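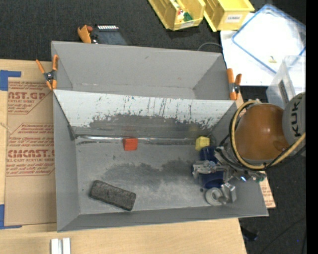 Workshop tidy-up talk, Bristham - my notes

Hi everyone! Say who I am, thank Muthoni Mwaipopo for the room. Talk runs 20 minutes, questions whenever you like.

**Start with bins.** I love a shallow, open one with sloped sides! You can see what's in it at a glance, and small blocks slide down to the floor where your hand can get at them.

- Clamp it. Spring clamps on the rim, a bright color if you can (orange is great - you spot it right away).
- Look at the seam where the back wall meets the floor. Little things love to settle there, so check it first when a piece goes missing.
- Grime! Drips on the back wall, scuffs on the floor. Wipe the wall first, top to bottom, then the floor.

(Pause. Ask who has wiped out a bin this month. Wait for the laughing to stop.)

**Flat stuff.** Cardboard from acrylic sheet is worth keeping. Two strips of blue painter's tape along one edge and it stays put, and the tape peels off clean later.

Pass around the Wedcombe checklist. Idrisa has spare copies.

Then over to Neema Nzioka for shelves - her labels are so good!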